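## 4. Calibrar as cores do monitor (sem enlouquecer)

Chegou a parte de que eu mais gosto! Com o Lakard já instalado e o sensor ligado ao USB, isto faz-se num instante. Eu uso um monitor Mandell já velhinho e mesmo assim noto uma diferença enorme nos cinzentos.

**Antes de começar:** deixa o monitor ligado 30 minutos. Eu sei, é chato, vai fazer um café.

1. Repõe as definições de fábrica no menu do próprio monitor (no meu está em *Sistema > Repor*, no teu pode ter outro nome).
2. Desliga o modo noturno, o brilho automático e qualquer "melhoria de imagem" que por lá ande.
3. Abre o Lakard e escolhe **Novo perfil**. Deixa o ponto branco em D65 e a gama em 2.2.
4. Pousa o sensor bem encostado ao ecrã, com o contrapeso para trás, e carrega em **Medir**. Vão passar 26 cores, umas a seguir às outras.

> **Cuidado:** não faças força com o sensor contra o painel. Eu já fiz, e fiquei com uma mancha que demorou dias a sair.

5. Grava o perfil com um nome que percebas daqui a um ano. A Oleksandra Tymoshchuk, que me emprestou o primeiro sensor, põe sempre o modelo e o mês, tipo `mandell-junho`, e eu copiei a ideia.
6. Abre uma imagem escura em ecrã inteiro e olha com calma para as sombras. O azul-marinho quase preto tem de continuar azul, e os cinzentos médios não podem puxar para o verde nem para o rosa.
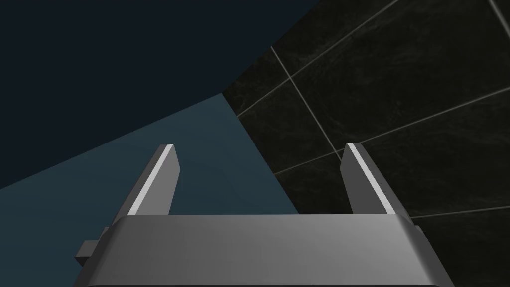
7. Se as sombras estiverem todas coladas, sobe o nível de preto um ponto de cada vez e repete a medição desde o passo 4.

**Nota:** o perfil só vale para aquele monitor. Se tens dois, faz tudo outra vez no segundo (paciência!) e confirma em *Ecrãs > Perfis* que cada um ficou com o seu.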